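# Full house for the two-armed robot at Skedska's open day

The doors of the Skedska workshop were meant to open at ten on Wed 19 March, and by quarter to there was already a queue past the bike racks. Families, retired engineers, a whole sixth-form physics group and one very patient dog stood in the drizzle waiting to see robots handle ordinary household things. They were not disappointed!

Skedska has run an open day before, but only for people in the trade. This year the team threw it open to the town, and over 2425 people signed up for a slot across the day. Visitors went round in small groups, starting with the machine shop, then the gripper bench run by Odex, and ending in the long room at the back where the arms were working.

That last stop was the one everyone talked about in the tea queue. Two white arms share a single table there, with a wooden cabinet between them, and the job on show was the sort of thing most of us do without a thought – handling a small block in an open drawer. Watching a machine do it at close quarters is gripping. The room went properly quiet during the first run, and then a small boy at the front said "it's got it!" and everybody laughed.

"People come in expecting somersaults," said Sidra Virk, who leads the demonstration team and spent most of the day on her feet beside the table. "Then they see it working in a drawer and they lean in. A drawer has sides. You have to come in from above, keep clear of the edges and hold on to something small, and all of a sudden they're asking really good questions."

The questions were indeed good. How hard does it squeeze? Does it know what a drawer is? Could it manage a sock? Virk took them all in turn, including the sock, which she said was a great deal harder than a block, as a sock never lies the same way twice. One man wanted to know whether it could be taught to find his glasses, and got a thoughtful answer about cameras and clutter that ran well into the next group's time.

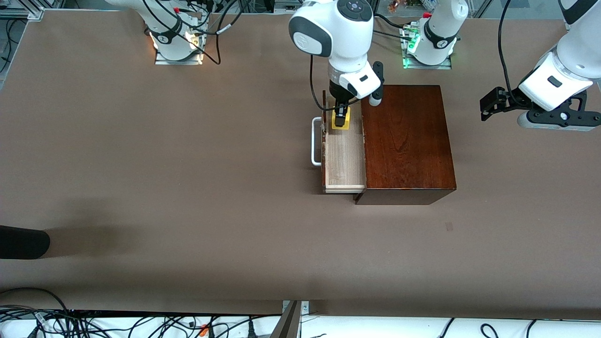 *One arm grips a small yellow block over the open drawer of the wooden cabinet at the Skedska open day.*

Elsewhere in the building there was plenty to get your hands on. The Odex bench let visitors open and close a loose set of gripper fingers with a hand lever, and try picking up dried beans, a pencil and a boiled egg (several eggs did not make it). Yensuk, the small firm upstairs that writes planning software, had put up a big screen where you could draw a path for an arm and see whether it would bump into anything. The physics group more or less took this over after lunch and had to be coaxed away by their teacher.

There was a quieter table as well, from the training scheme Wavon, which takes on school leavers and adults changing jobs. Two of its current trainees were on hand, both of them kept busy from the first group to the last. They talked about wiring, about safe working distances and about the surprising amount of sweeping up involved in a robotics job. The scheme has eight places for the course starting in October, and forms can be picked up from the front desk at Skedska on any weekday.

The talk at two o'clock was standing room only. Virk spoke for half an hour without slides, mostly about how long simple jobs take to get right, and how a change in the light or a drawer pulled out a little further can mean going back over work that seemed finished. She was very funny about it, and very frank. Afterwards a good part of the audience went straight back to the long room for another look at the arms.

The last visitors left just before six, a little later than planned. Skedska says it would like to hold another public day next year, with longer slots and more chairs for the talk. The team is also looking for household objects to try out on the arms, small ones for preference, and suggestions can be left in the box by the front desk. Someone has already put in a sock.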